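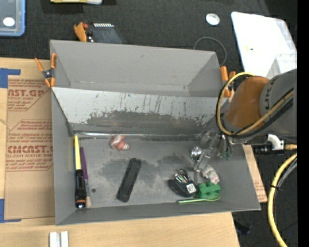
Paintbrush, utility tool and a few mystery items, lower half of a gray bin

Part-time sorter wanted, Claremen Reuse Store (Pradberg)

Hi! I run the back room at Claremen, the secondhand hardware and household store on the corner by the Pradberg bus loop, and I need another pair of hands on the small stuff. The big stuff sorts itself. A door is a door and a sink is a sink. But the small stuff comes to us out of kitchen drawers and garage shelves and the bottoms of toolboxes, all mixed together, and it has to get looked at piece by piece before any of it can go out on the floor.

If you are the person in your family who gets handed the junk drawer and kind of enjoys it, please keep reading.

What you'd be doing

You take a mixed bin to a table and work through it until everything has a home. Some of it is easy. A thin paintbrush with a purple handle goes to the paint aisle, once you've checked the bristles. A yellow and black utility tool goes to hand tools, and you try it first to see if it opens and closes the way it should. Then you get to the slim green utensil, which might be kitchen or might be craft, and the bright green blocky piece that could belong to a toy or a game or neither one, and you have to make up your mind. I like people who can make up their minds. Put it in the "ask" tray if you're stuck, but if the ask tray is fuller than the shelves at the end of your shift we'll have a little chat!

Anything with wires on it goes to the electrical shelf for testing and stays there until it's been checked. Please don't plug things in to see what happens.

We sort into the Indow racks along the back wall - 98 drawers, each with a label on the front. You don't have to memorize them. I still look up where the drawer pulls go and I've been here longer than the racks have. There's a printed list on a clipboard, and if you think of a better name for a drawer, write it on the list in pencil.

You'd also be wiping things down, pricing (mostly from a chart), bagging loose screws and hooks in lots, and now and then patching the bins themselves. They get scratched up and smudged and we keep using them. A strip of silver tape along a seam will get you a long way.

Hours and pay

Two afternoons a week, 1 p.m. to 5 p.m., and you can pick which two as long as you stick with them. I'd love to have you start in March, before the spring cleanouts. Last spring we took in more than 2000 small items in one month and I was sorting in my sleep.

Pay is $100 per afternoon, plus the staff discount, which works on everything in the store except the lumber. Parking is behind the Bajpai building next door. Use the far row, the near one belongs to their tenants.

What I'm looking for

You don't need experience in a store. You do need decent eyesight (glasses are fine, I wear two pairs), patience with tiny parts, and hands that are okay with dust and the occasional sticky surprise. You'll be on your feet some of the time, though there's a tall stool at each table. You should be able to lift a full bin, or be willing to empty it in two trips like I do.

It helps if you know a bit about tools or kitchen things or electronics. Any one of those is plenty. I'm good on tools and hopeless on anything that charges, so if you can tell one black plastic gadget from another, say so in big letters in your message.

Cut-resistant gloves are provided and I'm strict about them. Blades turn up in the bottom of bins, under other things. Closed shoes too, please.

The room is warm in winter and there's a radio, which we take turns with. It's a quiet job otherwise. You can talk the whole shift or not say a word and either one suits me.

How to apply

Skip the resume if you don't have one handy. Write me a few lines about the messiest drawer you ever cleaned out and what you found in it, and tell me which afternoons you're free. Drop it in the box at the Claremen front counter marked "Back Room" or hand it to whoever is on the register. I'll call you to set up a one-hour tryout (paid!) with a bin of your own to sort. Leave a phone number I can read.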